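How I sort my leftover bars and blocks

If you work with small stock you know how the offcuts pile up. I used to throw everything in a coffee can and then dump the whole can on the bench every time I wanted one short piece (so loud!). Now I use a big metal bin with a divider, and it's made my evenings a lot calmer.

Start by tipping out one handful at a time. Don't empty the whole stash, you'll just be pushing a heap around. Spread the pieces over the floor of the big section until you can see the ends of every one. 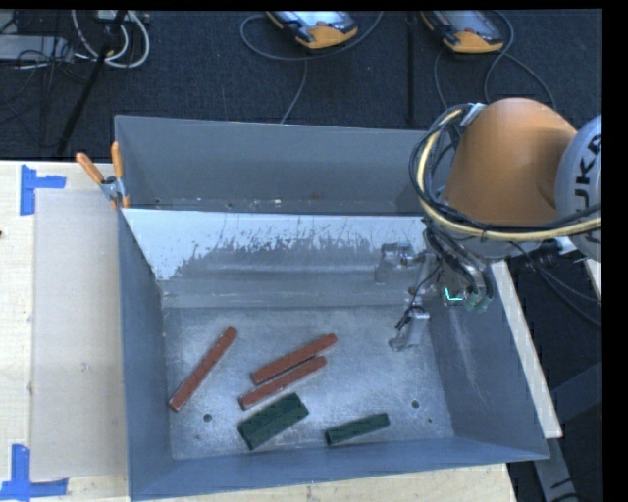
Red-brown bars toward the back, green blocks near the front wall.

Next, pull by color. I take the long skinny reddish ones first and line them up on the table with the square ends flush, then go back for the green. Anything shorter than 3 inches goes in a jar for my friend Svenja, who uses them as spacers.

Check for blocks lying tight against each other. Two side by side can look like one wide piece, so give them a nudge with your finger before you measure.

The narrow compartment at the back is for crumbs and chips. Brush it out when you're done, wipe down the floor of the bin, and grab the next handful. A full coffee can takes me 40 minutes with the radio on.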